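I have had the Prukberg hand-held gripper for 8 weeks now, and I wanted to give it a fair run before saying anything, partly because the first week I grumbled about it to everyone at Istham who would listen (sorry, all!). It's a comfortable thing to carry, the grip suits my small hands, and I can get through a full morning of demonstrations without my wrist complaining.

What I really want to praise, though, is the little practice guide in the box. It's only 10 pages, and it is plain, sensible stuff: walk the room before you start, keep the marker card clean and never touch its face, close the blinds if the sun is strong, and write down anything you moved. We'd been using the old Clorer checklist, which ran on forever and which I'm fairly sure people were ticking from memory. I do wish the guide said more about chairs and fans, as we've had our own arguments over whether those get pushed back or left where they live. Our house rule is to leave them and note them.
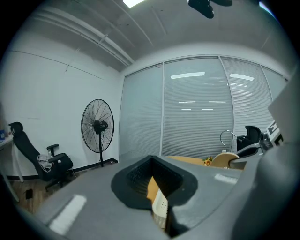
Gripper in hand in the small office, blinds closed, fan and chairs left in place.

My one real gripe is the price, 300 for the body alone, and the spare marker cards are extra. Even so, I'd buy it again, and I've ordered a second for March. Four stars from me, and a fifth if they add that page on furniture!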